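Tralcombe Automation Laboratory
Sorting Cell: Frequently Asked Questions on Setup and Care
Last revised November 13, 2020

Who may operate the sorting cell?
Any member of the laboratory who has completed the cell induction with Nawal Mahrous. Visitors may observe from outside the marked floor line but may not load the basket or handle the control pendant.

How is the cell started at the beginning of a session?
Switch on the controller at the wall, wait for the status light to settle, and release the emergency stop. Run the homing routine with the table clear of hands and tools. The arm must complete homing before any objects are placed within its reach.

How often should the gripper be checked?
Before every session and again after each 60 picks. Look for worn finger surfaces, loose screws and threads caught between the fingers. Knitted items are the usual source of threads. Worn fingers are replaced as a pair, and the old pair is returned to the parts drawer marked Fundusov.

Does the gripper need to be calibrated again after the fingers are changed?
Yes. Run the open and close test, then the touch test on the table surface. If the touch test differs from the stored value by more than 2 mm, do not continue. Report the reading to Zhuoran Hao.

How should the basket be loaded?
Place the objects in by hand without arranging them. Hard and soft items should be mixed. The basket may hold up to 32 objects, and none should stand higher than the rim. The basket must sit flat on the table, and its position should be checked whenever it has been refilled.

Where do the boxes go?
The boxes stand to one side of the basket in a stepped row, with the yellow top at the front, blue in the middle and red at the rear. The holes must face upward and be free of paper scraps. If a colored top has lifted or torn, replace it before the session, as the cell locates each box by its color.
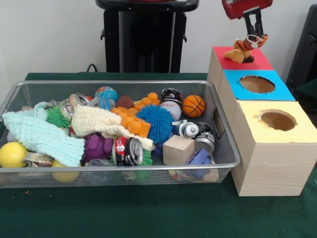 What should be done if an object catches at the opening of a box?
Pause the program from the pendant. Do not pull the object while the fingers are closed on it. Open the gripper by the manual command, remove the object, and resume from the last completed pick. Soft toys that catch repeatedly should be listed in the Arnlow log and withdrawn from the set.

How are the objects cleaned?
Plush and knitted items are washed by hand and dried fully before they are returned. Rubber and plastic items are wiped with a damp cloth. Cans with sharp or split edges are discarded.

When is the cell serviced?
The full service takes place each April and lasts 4 days. Cables, joint seals and the mounting bolts are inspected at that time. The cell cannot be reserved during this period.

To whom should faults be reported?
Mechanical faults are reported to Zhuoran Hao, and questions about access or induction to Nawal Mahrous. Please give the session number and the last message shown on the pendant.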